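Looking after a hand-wound watch at home

Wind the watch once a day, at the same hour, with the crown pushed fully in. Turn it forwards in short strokes and stop at the first firm resistance.
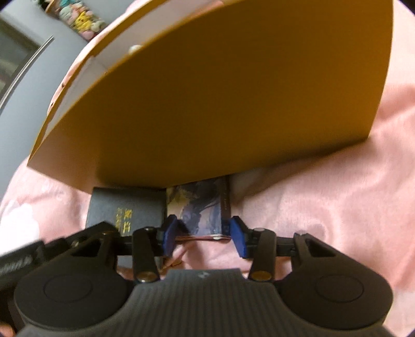
Take the watch off the wrist before winding. Worn, the crown gets pulled at an angle and the stem bears the load.

Setting the date. Do not use the quick-set between nine in the evening and three in the morning. Move the hands to half past six first, then change the date, then set the time.

Magnetism. A watch that suddenly gains several minutes a day is often magnetised. Hold a small compass near the case; if the needle swings as the watch is moved past, have it treated. Keep it away from speaker grilles and tablet covers.

Cleaning. Steel case and bracelet: soft brush, lukewarm water, one drop of washing-up liquid, and only if the seals have been tested within the year. Otherwise a barely damp cloth. Leather straps come off first.

Storage. Dial up, in a dry drawer. Silica gel sachets should be changed every March. A watch left unused for months can be wound once every four weeks.

Records. Note the gain or loss in seconds each Sunday. Adebayo Akinola, who services my Tamayo, asks for eight weeks of readings before he will regulate anything. His last full service cost me £560, new mainspring included.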